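Two-arm bench, Pestcombe site, post-fault inspection
Walked Friday, started 4 pm, done in around 40 min
Reason for check: left arm faulted in the middle of a job, joint torque limit, both arms held. No injury. No damage to bench. Bench locked out until the items marked FAIL are closed.

Status key: OK / FAIL / WATCH / N/A

1. STOPS AND POWER

1.1 E-stop button, operator side. OK. Pressed it with arms moving slow, both dropped to hold.
1.2 E-stop button, far side. WATCH. Works but stiff, needs a real shove. Swap it.
1.3 Reset after E-stop needs separate action. OK
1.4 Arms do not move on power-up. OK. Tried twice.
1.5 Hold brakes, both arms. OK. Left one sags a hair when brakes go in, same as in August, no worse.
1.6 Lockout tag on supply. Wasn't there when I arrived. FAIL. Is now.

2. SPEED AND SPACE

2.1 Speed cap with someone at the bench, 400 mm/s. OK on right arm. Left arm not checked, locked out, do at restart.
2.2 Arm-to-arm clearance set in Stougaard controller. FAIL. Clearance zone was switched off for the close-in work and never switched back. Not what caused the fault as far as I can tell from the log but it's a finding by itself.
2.3 Floor line visible. OK, getting worn by the door.
2.4 Walkway behind bench clear. OK

3. GRIPPERS

3.1 Fingers tight on mounts. OK
3.2 Finger wear. WATCH. See comment at end.
3.3 Grip force readback matches setting. OK left, OK right
3.4 Part stays held on power loss. WATCH. Held for the test, but that was with the light dummy part. Need to repeat with the heaviest tool we use.

4. CABLES

4.1 Wrist cables, full travel without pulling. FAIL left arm. OK right arm.
4.2 Connectors seated and latched. Left latch was half open. FAIL, reseated on the spot, leave as FAIL till someone else looks.
4.3 Jacket damage. Left cable has a flat spot you can feel with a thumbnail. FAIL
4.4 Floor cables secured. FAIL 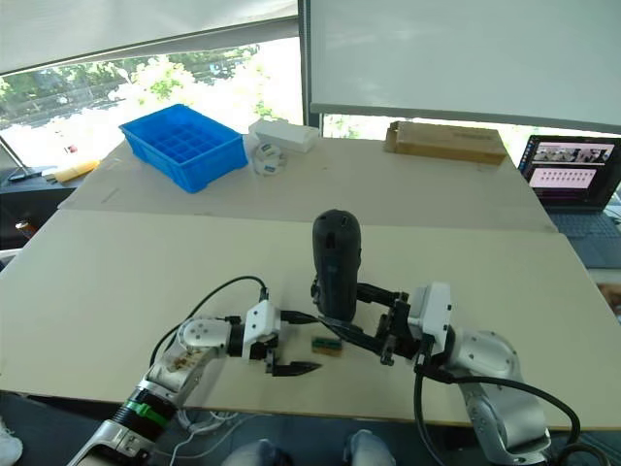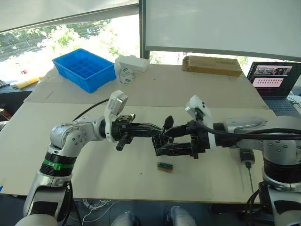
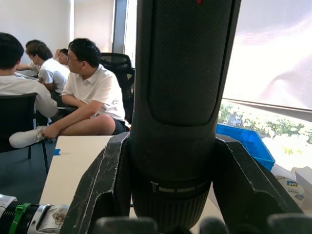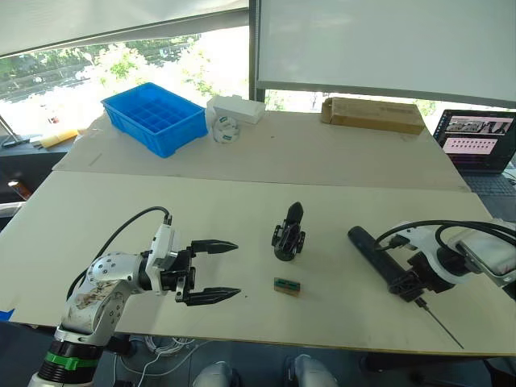
Cable routing on the left arm is the one to fix first, before anybody argues about software. Log has the torque climbing on the wrist joint for 8 seconds before the stop, slow and steady, which to me reads as something pulling and not something hit. Replayed the move by hand with power off. When the wrist rolls over past the shoulder the slack is all used up and the connector takes the load. Look at the last one of the four, the black cable comes up from behind the left arm in a wide arc and goes straight into the white wrist housing. That arc is free to go wherever it wants. I want it clipped to the forearm in at least two places, with the loop sized at full roll, not at rest. Dekwood sell a sleeve kit that should fit, otherwise plain hook and loop is fine for now. No zip ties pulled down hard on the jacket please, might be how we got the flat spot.

Comment on 3.2. Scuffs on the bevelled edge of the one finger are cosmetic, white scratches, no chips found running a rag over it. Pointed tips are more of a worry to me for hands then for parts. Anybody reaching in to pick up a dropped board does it with the arms in hold, no exceptions.

Comment on 4.4. White cable lying in a heap on the floor under the left side of the table. Trip point and also gets rolled over by chairs. Hang it or put it in a tray.

Comment on 2.2. Suggest the zone goes back on by itself at every restart, and turning it off gets written on the sheet with the time. Ask Nedum whether their controller update does this allready, I couldnt find it in the menus.

5. PAPERWORK

5.1 Risk sheet at bench matches current setup. FAIL. Still shows the old single arm layout.
5.2 Fault log exported and saved. OK
5.3 Last inspection findings closed. 4 open, two of them cables. See above.

BEFORE RESTART
- left wrist cable replaced and clipped
- latch checked by second person
- clearance zone on, tested
- floor cable off floor
- left arm speed check (2.1)
- heavy tool drop test (3.4)
- new risk sheet printed

Far side E-stop can wait for the part but put a note on it. Tag stays on till the list is signed, all of it.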